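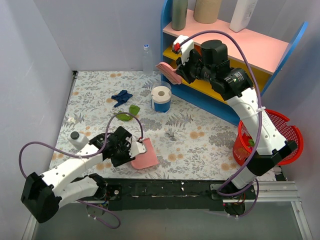 why bother with a battery when the grid pays you for the extra anyway, one reply to my last thread said. OK. Long answer coming, typing this between loads of laundry.

The grid pays you, yes. It does not pay you what it charges you. Irnside Electric buys my extra noon power for way less than it sells me the same power at dinner. That gap is the whole story.

I was on the old plan till November. One flat price all day, credits one for one. On that plan a battery makes no money sense. None. If you're still on it, keep it, don't let anybody move you off by accident.

How you get moved off by accident: you change something on the account. In Warkanholm adding panels to an existing system does it. So does putting the account in a spouse's name. I added panels. Read the letter after. Great.

New plan has a cheap part of the day, a middle part and a peak part. Peak is late afternoon into the evening, which is when we get home, cook, run the AC, run the dryer, all of it.

First bill on the new plan I thought was a mistake. Called. Was not a mistake.

So, the battery. Got quotes. Ended up with a Voltudov unit, put in by Asadi Solar & Electric. Not an ad, I paid full price and I have complaints, see further down.

How it runs day to day. Sun comes up, panels run the house, whatever's left goes in the battery. Battery's usually full by early afternoon this time of year. Then the rest goes out to the grid for pennies. Peak starts, house switches over to battery.

Most evenings we get through peak without buying anything. Hot evenings we don't. AC plus oven plus dryer will drain it well before peak is over. You learn to run the dryer in the morning.

Last bill: 47 dollars. A good piece of that is the fixed connection charge, which you pay even if you never use a thing. You can't battery your way out of that one.

Somebody's going to ask so, same month a year back was a lot more, but that was before the extra panels too, so I can't give you a clean comparison. Don't trust anyone who gives you one off a single bill.

Sizing. Every quote wanted to sell me 2 units. I went with one. Reason: pulled my hourly use off the Irnside site, added up just the peak hours for a normal month, and one covered it most nights. The second would've sat half full all winter and cost the same as the first.

PULL YOUR HOURLY DATA. It's free. On the Irnside site it's under usage, then the tiny download link at the bottom that looks like a footer. Do it before anyone comes to the house.

If a salesperson sizes it off your yearly total, that tells you nothing about evenings. Ask them what you use in peak hours. If they don't know they're guessing.

Backup. Different question, people mix them up. Saving money on peak rates and keeping the lights on in an outage are two jobs and they pull against each other.

For savings you want to empty it every night. For outages you want it full. You set a reserve in the app, a percent it won't go below. Mine's at 40 in storm season, a lot lower the rest of the year.

Also your panels alone do NOT run your house in an outage. I didn't know this for years. Regular grid tied setup shuts off when the grid goes down, so it isn't sending power into lines people are working on. You need the battery plus the transfer gear.

We had one outage since it went in. Lights blinked, clock on the stove reset, that was it. Fridge kept going. Was in the middle of a work call and the wifi dropped for a minute and came back.

What's on backup at our place: fridge, freezer, furnace fan, kitchen outlets, bedroom lights, the router, garage door. What isn't: AC, dryer, oven. You pick. Asadi walked through the panel with me and we marked breakers with tape.

I forgot the sump pump. FORGOT THE SUMP PUMP. They came back and moved it for 486 dollars because it meant another permit visit. Put the sump pump on your list before they start.

OK complaints. The app. It logs me out constantly. The graph shows battery and grid in two shades of the same blue. There's a setting called smart mode that, as far as I can tell, charges from the grid whenever it feels like it.

Turn smart mode off if you're on a plan with peak pricing. Set your hours by hand. Took me weeks to figure out why I was buying power at breakfast with a sunny day comming.

And check the hours again when the clocks change. Mine didn't shift. Ran an hour off until I noticed the bill.

Second complaint, the noise. There's a fan. Not loud but it's on the wall of the garage and the other side of that wall is where my desk is. Wish I'd put it on the outside wall. Ask to hear one running before you choose the spot.

Third, the wait. Install itself was quick. Getting permission from Irnside to turn it on took roughly forever. It sat on the wall doing nothing while I paid peak rates and looked at it.

Tip from that: don't start loan payments from the install date. Ask for them to start from permission to operate. Some lenders will, some won't, but ask. I didn't ask.

Cold. It's in the garage so mostly fine, but charges slower on freezing mornings. Doesn't matter much, there's not much sun to charge it with in those weeks anyway.

Winter in general, since that was the other half of the reply. Short days, battery doesn't fill. You can set it to fill up from the grid in the cheap overnight hours and use it at peak. Savings are smaller, there's some loss going in and coming out, but it still came out ahead for me.

Check your utility lets you do that before you plan on it. Irnside does. The one the next county over didnt last time I looked, and it may matter for whatever incentive you're using too.

On incentives: I'm not going to list any. They change, and half of what's posted is old. Look up what applies on the day you sign, from the state and the utility themselves, and get the installer's number in writing separate from the discount. Price first. Then the discount.

One quote I got had the incentive already subtracted, in bold, and the real price in gray on page whatever. Didn't go with them.

Warranty. Two parts that people read as one. Years, and how much total power you put through it. Whichever runs out first. If you cycle it every single night you might hit the second one sooner. Mine should be ok on my math, but I did the math at midnight.

Also who does the labor if it breaks. Voltudov covers the part. Labor is Asadi, for a shorter stretch. After that I'm paying somebody to come lift a very heavy box off a wall.

Would I do it again, yes on this rate plan. On the old plan no, unless you lose power a lot or have medical stuff that has to stay on, then it's a whole different calculation and money isn't really the point.

If you rent or can't spend this kind of money: just moving the dryer and dishwasher out of peak did more for our bill than I expected. We did that for a couple months before the battery. Costs nothing. The delay button on the dishwasher, finally used it.

Same with pre cooling. Drop the AC a few degrees before peak starts, let it drift up after. Works ok in our house. Our upstairs is badly insulated so it doesn't work there at all.

Which is the other thing, attic insulation probably should've come first. Getting a quote on that now. Will post the number.

Couple of replies coming in so adding. Yes you can add a second unit later. But check the main panel has room, and check that they still sell the same model. Asadi told me mixing older and newer Voltudov units can be a problem. Get that in writing too.

No I haven't tried going fully off grid and I'm not going to. You'd need way more storage than this for one gray week.

Someone asked about the car as a battery. Ours can't do it. Don't know enough, not going to make something up.

Rates I'm talking about are as of 10 May 2026, Irnside has a change filed and the peak window might move later in the evening. If it does the battery helps me more and anybody with panels only gets squeezed a bit worse. Watch for the insert in your bill, it's the thin paper one.

Dryer's done. It's still cheap hours so the towels are going in next.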